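Ticket 1879 - Fendance sim: agent reports "arrived" and then stops for good
Project: Lorkell student navigation team
Component: Fendance simulator, house scene, goal runner
Opened by: Jannik Lenz
Status: Open (was closed, reopened 10 October 2019)

Problem

The agent is told to go to the fire extinguisher. It drives, it turns, it declares success, and the episode hangs until the 300 second timeout. The score sheet then counts it as a success AND a timeout. Both can't be right, and I don't trust either one.

Reopening because the last comment here was "fixed by Dvorak update." I pulled the update on a clean machine and got the same hang on the first try. I'd like to know what was tested before this got closed, because there is no log attached.

What I ran

Same start pose every time, seed 575, default lighting, no other agents. Four runs.

Run 1: success declared, no stop signal sent, timeout.
Run 2: same.
Run 3: same, with the planner set to verbose. The last planner line is "goal within tolerance," then nothing at all.
Run 4: goal switched to the sink. Success declared, stop signal sent, episode ended normally.

So the sink works and the extinguisher doesn't, from the same start. That makes me doubt the theory that the whole stop handler is broken, which is what the old thread settled on without much evidence as far as I can see.

Things already suggested

"Raise the tolerance." Tried it. Success gets declared sooner and the hang starts sooner. I don't see how this was ever going to help.

"The detector is confused by the chest next to it." Maybe. But the label in the log says extinguisher, and the confidence is steady right up to the end. If it is confused it is hiding it well.

"Reinstall Nident." Did that too, an hour I won't get back. No change. Nident only does the map export and I have yet to hear why it would matter.

"Collision mesh on the extinguisher is too big." This is the only one I half believe. If the mesh sticks out past the chest, the goal check could pass while the motion controller still thinks it has somewhere to go. I haven't been able to open the mesh file - the scene package is read only on the lab account.

What I need

Write access to the scene package, or somebody who has it to check the mesh size.
The test log from whoever marked this fixed, if there is one.
Please don't close again on one good run. The January build also had one good run.

Workaround for the class demo

Use the sink as the goal. It is a poor demo, but the episode ends.

Attachment, agent camera view, house scene:

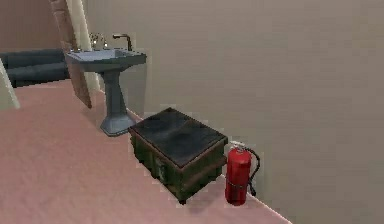
Ritva Ojala: I have write access and will check the mesh tonight, but I'm not sold on that theory either. Goals placed in a corner get their approach point from a separate table, and I don't think that table was touched in the update. Can you send me the verbose log from run 3, the full file and not only the last lines? If the approach point comes out inside the wall, the controller would keep waiting on a pose it can never reach, and that would give you the same hang with a perfectly good mesh. I'm leaving the ticket open.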